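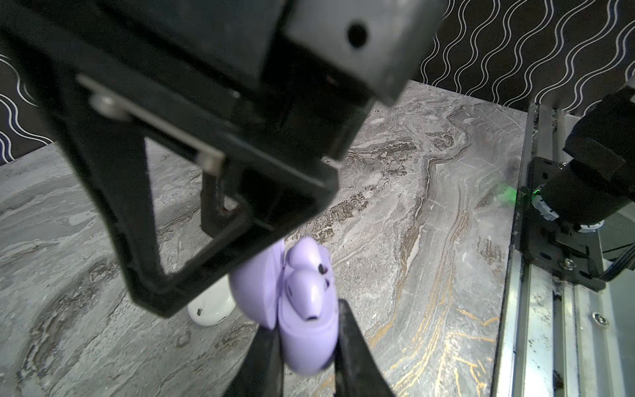

Section 4. Small Objects: What the Arm Can and Cannot Do

This section covers pocket-size items such as earbud cases, keys and pill boxes. Read it before you add a tidying job to the Gastik arm. Large items are covered in Section 2.

Picking up a small case and putting it in a tray is a job the arm can do with supervision. Opening the case, seating the earbuds and closing the lid is still a job for a person. In bench trials at our Sukberg workshop the arm made 847 pick-and-place attempts with small cases. Most of the failed ones were cases that turned in the fingers during the lift.

Setting up a pick

1. Clear the table of anything you do not want moved. Leave at least 4 inches between items.

2. Set the grip to Low. The scale runs from 1 to 28. Start at 2 for earbud cases.

3. Place the tray inside the reach line and press Teach.

4. Guide the fingers by hand to the widest part of the case. Press Teach again.

5. Run the job once at slow speed with your hand near the stop button.

6. If the case tilts, lower the pick point and repeat step 5.

Note: Patterned and veined tabletops can confuse the object finder. If the arm stops short or reaches past the case, lay a plain mat on the table and run Find Table from the menu.

Note: Two cases of similar shape may be treated as the same item. Sort them by hand if it matters which goes where.

Caution: Do not raise the grip setting to cure a slipping case. Lids can crack and earbuds can pop out. Check the finger pads for wear first.

Caution: Do not leave the arm running unattended with small items when children or pets are in the room.

Replacement finger pads are sold under the Brunner name. See Section 7 for fitting.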